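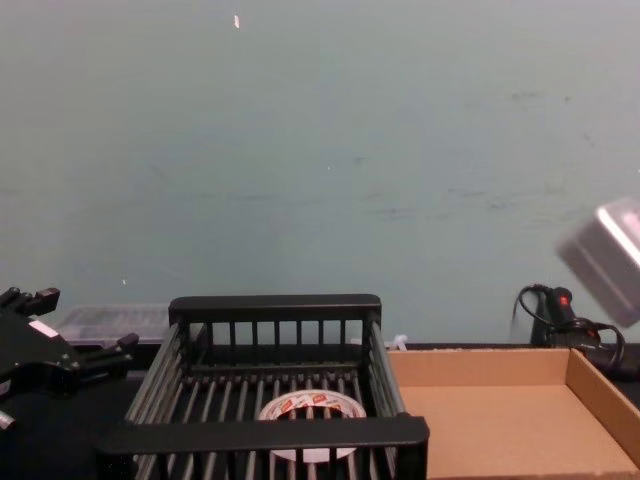 FAQ – two-arm tape sorting, rack and box

Written by Humaira Mirani. Last touched in June, before the rerun. Most of these came in by mail after the Zirnville talk, a few are from people trying to set this up at home.

What's the task?

Two arms, one table. A rack with thin rods, an open cardboard box next to it, rolls of tape. The policy gets a short instruction ("tape into the box", "tape into the rack") and has to carry it out with whichever arm makes sense. No hard-coded left or right.

Why tape?

Cheap, round, has a hole, rolls away if you let go badly. You can grab it by the rim or stand it on edge. Also the rolls come in different widths and the grippers don't care for the wide ones.

What's the actual research question?

Whether adding wrist views to the training helps when the head view is blocked by the arms. Short answer: yes for picking out of the rack, not much for placing into the box. Long answer is in the writeup, section 4.

How much data?

2,244 demonstrations, all teleoperated. Chrysanthi Petridis and Dionysis Psarras did nearly all of them. We threw out the ones where the operator paused a long time to think, then put half of those back in after Vangelis Athanasiadis showed it made the policy jumpy. So if you're comparing to the early slides, the numbers moved.

And the result?

With wrist views, 93 percent on rack-to-box over 200 trials. Head view only was clearly worse, and most of the gap is from one failure: fingers come down on a rod instead of the tape, arm stalls. Full tables are in the writeup, please quote those and not this page.

What counts as a success?

Tape fully inside the box walls, gripper open, both arms clear of the rack. Leaning on the wall of the box is a fail. We argued over that one for a while. Orestis Mavromatis scored everything from the recordings without knowing which policy was running.

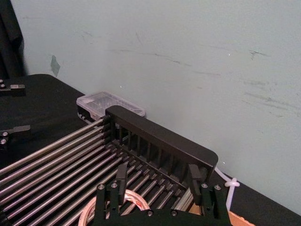 The rods are the hard part, and they come up again under almost every question below. They're shiny, they're close together, and they all look the same, so from straight over the top the policy has very little to tell it how far along the rack it is. The end frame helps. If you swap racks, get one with a dark end block or expect worse numbers.

Do you clear the table between runs?

No. Storage box and glue gun were left at the back for the whole study. We did want some junk in the view. We have not tested moving it around properly – on the list.

Does lighting matter?

Less than we feared for the head view. More for the wrist views, reflections off the rods mostly. We trained at mixed times of day and that seems to have been enough. Late afternoon, 4 pm on, is still a bit worse.

Which arm gets picked?

Usually the nearer one to the target. Not always! In the middle of the rack it's close to a coin flip, and sometimes both arms start to move and one backs off. We didn't train that behavior on purpose. It's in the demos because Chrysanthi and Dionysis both do it. 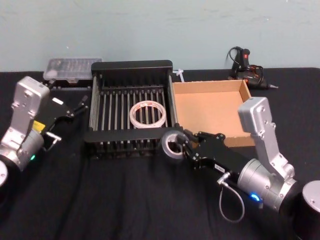

Two rolls at once is a separate condition and it isn't in the headline number. Same instruction format, but the second roll has to go in or come out without disturbing the first one. Results there are all over the place and we'd rather not put a number on it till the rerun is done.

Can I get the code?

Training code is called Nekach, in the lab repository. The teleop side (Ouazzani) is not cleaned up yet. It runs, but teh config files have our paths in them. Ask Vangelis if you're stuck, he wrote most of it.

Can I get the data?

Yes, on request. It's big. Say whether you want all the views or just the head view, the second is a much smaller download.

Will it work on my arms?

Don't know. We only have the one pair here at Rirnton. If your gripper fingers are thicker than ours you'll have trouble between the rods, that much I can say. Retraining from our checkpoint on a small set of your own demos is probably the way to go, starting from scratch is slow.

Why not use depth?

Tried it early on. Thin shiny rods, lots of holes in the depth map. Dropped it. Someone with a better sensor should try agian.

What's next?

Rerun with the rack at different angles. Then a second rack. Then maybe something softer than tape.

My question isn't here

Mail me and put "tape FAQ" in the subject line or it gets lost. Replies are slow during the rerun.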